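Filed under: Home & Garden > Furniture > Table care

Do desk mats really protect a white tabletop, or do they make it worse?

I bought a white table in August and everyone keeps telling me to put a big mat on it. The shop in Hawthorne wanted me to take a Drokham mat at the same time, and the guy swore it would "save the surface for life." I have my doubts. My last table had a mat on it for 2 years and when I lifted it the part underneath was a different shade from the rest. So what did I protect? Is there any proof these things help, or is it just an add-on the shops like to sell?
– Thư Đàm

Reply 1

They help with scratches. They do nothing for color. White finishes go yellow in daylight, mat or no mat, and the covered part stays pale, so you end up with a rectangle. Some rubber-backed mats will also stain a light finish by themselves, and I have yet to see a label that warns you.

I would go large, so any line sits near the rim. Dark brown over white, for size:
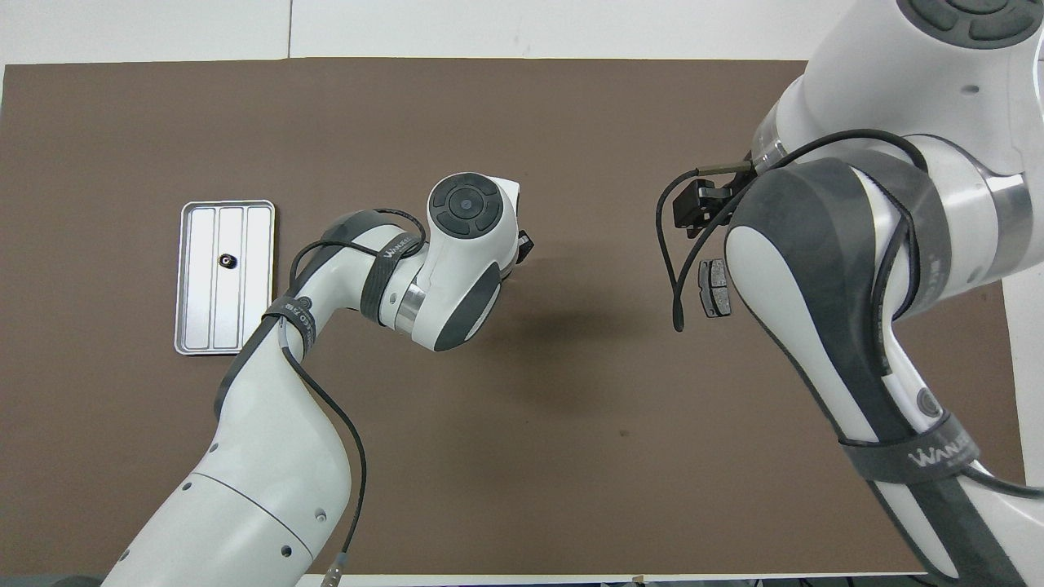 Large brown mat on a white top, narrow border left showing.

If you go that way, lift it every month or so and wipe both sides. Grit gets under the mat and then the mat does the scratching. Felt backing is supposed to be kinder. Mine says felt, but it feels like fuzzy plastic to me, so check before you pay.

Also ignore "for life." Ask what the warranty covers. When I asked about my Mustusano one, it covered the mat and not the table.

Reply 2

had the damier one, curled at the corners in 7 weeks. returned it on a Thursday and they argued. just use coasters

Reply 3

I don't buy the yellowing thing completely. My white desk is by a north window and I can't see any line after some 700 days of use, mat on the whole time. Could be the finish, could be the window. Before you spend anything, tape a piece of cardboard to a corner and look under it in the spring. If there's a mark you have your answer for free.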